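Kalon bench notebook, handheld gripper unit 2
January, 8:40

Unit 2 back on the bench. Came in from Bitville in the padded case with a note taped to the lid: "left finger lags, sometimes." Sometimes is the whole note. No session number, no name. Guessing it's from the last set Clotilde ran before she left for Cabrera, will ask her.

Cycle count on the sheet says 3,000 since the last strip-down. Overdue, we said we'd look at them well before that. My fault as much as anyones, the sheet was in the wrong folder.

First look, power off. Closed slowly by hand: both fingers move, pads meet. Opened: right one goes all the way out to the stop, left one stops a hair short, then catches up if you nudge it. So it's real. Repeatable maybe one time in four. Worse when you open quick.

Wiggle test with the trigger held. Right finger solid. Left has play at the lower pin, can feel it more than see it. Side to side, not along the closing direction. Bracket for the camera also has a touch of rock in it, separate problem, do that second.

9:15

Took the left linkage off. Pin looks fine. Washer behind it does not, it has a polished track on one side and a burr on the other, so it's been sitting crooked. Somebody (me?) put it in with the chamfer facing the wrong way at the last rebuild. Checked the right side for comparison and that one is in correctly, chamfer out. So yes, me.

Parts drawer: two washers left in the Limasier bag, used one. NEED TO REORDER. Wrote it on the board too. The other bag marked "washers small" is a different thickness, don't use, they bind. Moved that bag to the shelf under the window so it stops getting grabbed.

Cleaned the pin and bore with a lint-free wipe and a bit of isopropyl. Fair amount of grey fluff in there, plus something that looks like paper fiber. Makes sense, half of what they've been picking up at Bitville is cartons and fabric. Dry lube only, tiny amount, on the pin and not in the bore. Grease collected fluff on unit 1 and we spent a whole afternoon getting it out, so no grease. This goes for the crossbar too.

Reassembly order that works (writing it down for the third time, maybe it'll stick):
washer, chamfer out
linkage
pin from the front
hold the finger half open while tightening, not closed
snug, back off a touch, thread lock, snug again

If you tighten it closed it preloads and you get a lag on opening that looks exactly like a worn washer. Lost an hour to that once.

9:50

Left finger opens all the way now. Ran it by hand a good while, then 300 cycles on the little cam jig. No lag seen. Play at the lower pin gone as far as my fingers can tell. Dial gauge is on loan to the other room, will measure when it comes back.

Pads. Both scuffed at the tips but the rubber is sound, no lifting at the edges. Wiped with water and a drop of dish soap. NOT isopropyl on the pads, it makes them shiny and then the cartons slide. Left them on. Spares are in the flat tin if anyone disagrees.

Pad alignment: looked down the closing line against a white card. There's a sliver of light at the heel and none at the tip. Tip contact first is what we want for small boxes so leaving as is. Unit 1 is set flatter and people complain about it with thin stuff.

10:20

Bracket. Rock came from the end screw, a quarter turn loose. Took it right out, cleaned the threads, blue thread lock, back in. Do not lean on it, the thread is short. Marked it with a paint pen dot and then wiped the dot off again by accident with the isopropyl. Fine.

Checked the camera didn't shift. Put the target card up on the bench stop, took a still and laid it over the reference one from the last calibration. Off by a little in rotation. Enough that I'm redoing the calibration rather than arguing with myself about it.

Calibration run one: failed, card was curling at the corner. Taped it down flat on the glass plate.
Run two: went through, error higher than I like.
Run three: cleaned the lens first (should have been step one). Good. Saved as the current file, old one renamed with "old" at the end, please dont delete it until Bitville has gone through the last batch.

Finger width zero. Closed fully, hold, zero. Opened fully, hold, store. Then the spacer block, 35 mm, reads 35 and comes back to 35 after opening and closing a few times. Before the rework it was drifting low on the second try, have that in pencil on the back of the sheet. That drift was probably the washer too but I can't prove it now.

11:05

Cable. The thin black one off the side has been getting yanked. Outer jacket OK, no nicks, but the plug was half a click out of its seat. Reseated, added a small loop of slack and a hook-and-loop tie near the side so the pull goes to the tie. Don't cinch it tight. Don't run it in front of the hand, it ends up in the wide-angle view and then someone has to mask it.

Logged for a while with the cable being moved around on purpose. No dropouts. Ticket 681 (random gaps in width data) might just be this plug. Leaving it open until there's a proper session through it. Wrote a comment on the ticket saying so.

Message from Clotilde, 11:20. Yes it was her set. She says the lag showed up mostly when reaching down into boxes and opening wide before the grasp, hardly ever on open table picks. Also said she'd been compensating by flicking her wrist. Which explains why the wrist traces on that batch look strange. Asked her to flag which ones. She's going to go through them from Cabrera tonight.

So a cam jig on a bench isn't the right test. Need it pointing down, opening right over the rim, then in and out. Redid it that way in the room with the brick-pattern wall, plaid cloth, box of mixed things.

13:30

Jaws open at the green box, yellow carton inside.

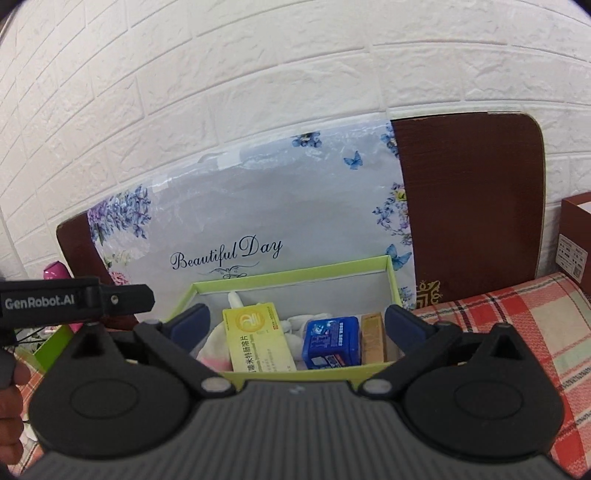
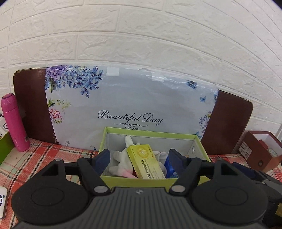
No lag in the downward pose, slow or quick. Tried it tilted left, tilted right, and with the wrist cranked over as far as I can hold it. Opened wide every time. Soft stuff OK. The carton needs to be taken by the narrow faces, across the wide ones you're near the limit and the pads start to splay. Same on unit 1, so it's the carton and the geometry, leave it.

One thing: if you come down too close to the box wall the outside of the finger rubs it going in. You feel it in the trigger as a drag and it's easy to read as the old fault. It's not. Back off a little and come in straight. Adding that to the checklist for whoever collects next, along with:

open fully in the air before each session, watch the left finger
wiggle both at the lower pin
check the bracket screw with a fingernail, no tools
plug seated, click heard
lens wipe before anything else
zero closed, check on the 35 block

Checklist goes in the case lid, in place of the old one. The old one still says to grease the pins. Threw it out.

14:45

Short recording pulled off and looked through. Width trace smooth, both fingers symmetrical in the view when opening. One spot where the width jumps, went back to it and it was me bumping the trigger while putting the thing down. Trimmed.

Left to do:
- dial gauge on both lower pins when it's back, write numbers on the sheet
- reorder washers (Limasier), get a full bag this time, and thread lock while at it
- open up unit 1 and look at which way its washers face. Rebuilt the same week by the same person so not hopeful
- new label on the case, "2" is worn off and looks like a 7
- reset the cycle count on the sheet, strip-down at half the interval from now on, Clotilde agrees
- ticket 681, wait

Unit 2 is in the case, cable coiled loose, spacer block in the side pocket. Goes back to Bitville with the next run. Unit 1 stays here till I've had the left side apart.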